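The Long Life of a Kitchen Counter

When Stefaniia Hnatiuk bought her row house, the kitchen counter was the first thing she planned to tear out. It was chipped along the front and had a burn mark by the stove. Two years later it is still there.

Hnatiuk runs Citine, a small repair shop that fixes counters in place. Her crew fills chips, sands down scratches and recoats the top. Most jobs take 2 days and start at $400, and the kitchen can be used again by the weekend.

She learned the trade at Kelmendi, a cabinet maker that closed one June after 63 years. The older workers there kept every offcut, and she does the same. Her shelves hold pieces in colors that went out of stores long ago, and customers drive some 90 miles to look for a match.

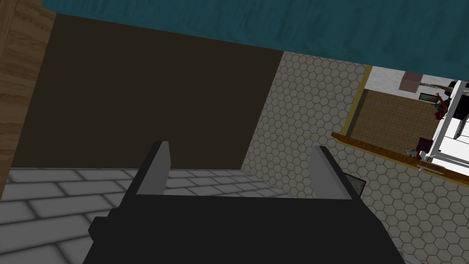 A mottled teal surface seen from underneath.

Color is what brings people in, she says. Blues and greens are back, and owners who once hid them under a white coat now want them uncovered. Stripping the paint is slow work. Hnatiuk uses a plastic scraper and a mild gel, and she tests a corner before she gives a price.

She turns down some jobs. If the board under the top has swollen at the sink, a new coat won't help, and she tells the owner to replace that section.

At home, she wipes her own counter with dish soap and water and keeps a board under anything hot. The burn mark by the stove is still on her list.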